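Sachet tray

A sachet tray is a low, open box for keeping single-serve paper packets — sugar, condiments and the like — upright and within easy reach on a table.

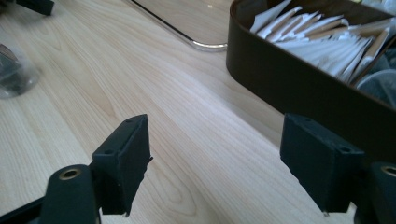 Written by Amber Whitlock

Good ones are a joy to use! Slim packets stand on end, so a whole mass of them fits in a tiny space. Divided trays go one better, with a compartment for each kind.

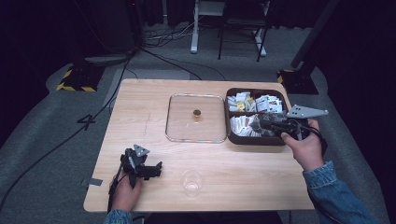
Mixed packets creep in all the same, and sorting them is oddly soothing. Pale wood suits a dark tray wonderfully.

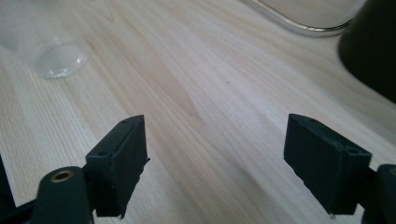
Wipe the table before refilling.

Related articles
Sugar packet
Condiment caddy
Table setting

Contact | © Cloltdale | Back to top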